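Sports Studies, Unit 5: League tables and form

A league table shows points won, but it hides the order of fixtures. Getotthorpe led in December after meeting most of the weaker sides at home.

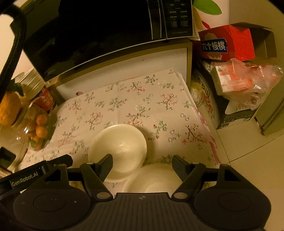

Home advantage also varies. Testska draws crowds of around 2,000 and rarely loses there.
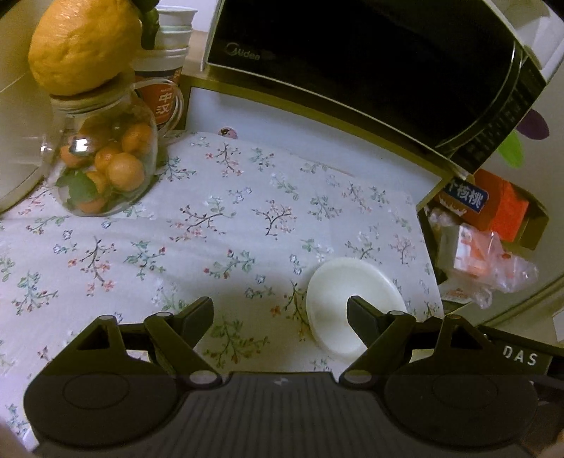
For the seminar, plot each side's points by week on one large sheet. Use plain paper, as a busy background like the flowered tablecloth makes pencil lines hard to follow. Bring the sheet with you.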